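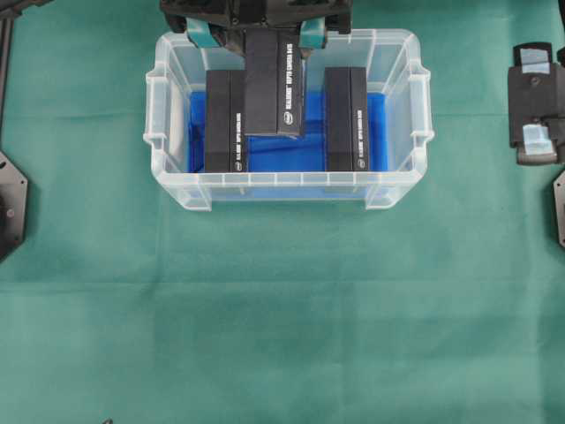 Annelore Kettler asked for the lining to be checked first, before anything about the boxes, and the list now runs in that order. It was last on the old sheet.

Equipment storage check, Prelunau store
Bins, bench and clear shelving
Month: August
Checked by: Maysoun Chamoun
Copy to: Jisomell office

Part A. Storage bin

1. Bin walls free of cracks: OK
2. Rim and both end handles sound: OK. Ran a thumb along the underside of each handle, no sharp edges.
3. Liner in place over the floor of the bin: OK, with comment. The blue liner has creases in it. Flatten by hand before loading. Replace if torn.
4. Boxes in the bin upright and not leaning on each other: OK
5. Gap left between boxes for fingers: OK
6. Nothing stacked above the rim: OK
7. Bin label matches stock card: NOT OK. Card still says Zeman. Correct the card, not the bin.

Part B. Bench

8. Green cloth flat, no edge hanging where a sleeve can catch it: OK
9. Bench clear of drinks, blades and tape guns: OK
10. Boxes set down on the cloth are kept back from the bench edge: OK
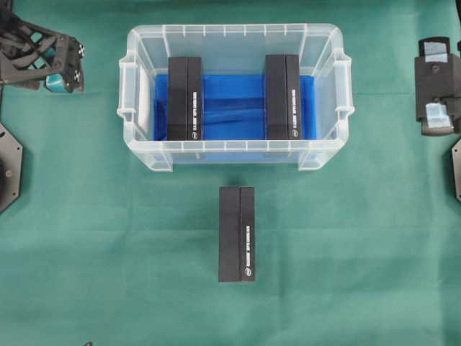
Arlindo Guerra wants it written down that a box waiting on the cloth should lie the same way round as the ones in the bin. He has twice picked one up by the lid end and had the tray slide out. Agreed, added as item 11.

11. Box outside the bin lies in line with those inside, seam side up: OK
12. Lids fully closed, no lifted flaps: OK
13. Box corners not crushed: OK. One soft corner noted, contents checked, no damage.
14. Heaviest single bin under the 6 kg hand-carry limit: OK

Part C. Clear shelving

15. Unit stands level, no rocking when pushed at shoulder height: OK
16. Shelf plates seated in their slots on both sides: OK after correction. One plate was a slot low at the back. Reseated and pressed down, 3 minutes.
17. Plates free of hairline cracks near the corners: OK
18. Walkway in front of shelving at least 800 mm: OK
19. Printed name on the box can be read without lifting it out: OK 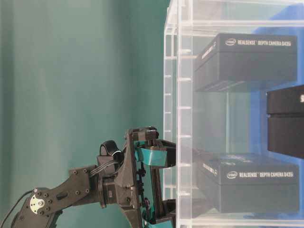
Boxed RealSense D435i depth cameras on the clear shelving, upper and lowest levels.

20. Shelf fronts wiped, no cleaner residue: NOT OK. Streaks on the top plate. Use the soft cloth and plain water only, no spray.

Open items

Item 7, stock card: Aniela Pawlak
Item 20, top plate: Maysoun Chamoun

Both to be closed before the 5 pm lockup. Keep this sheet in the Keltuleo folder with the July one.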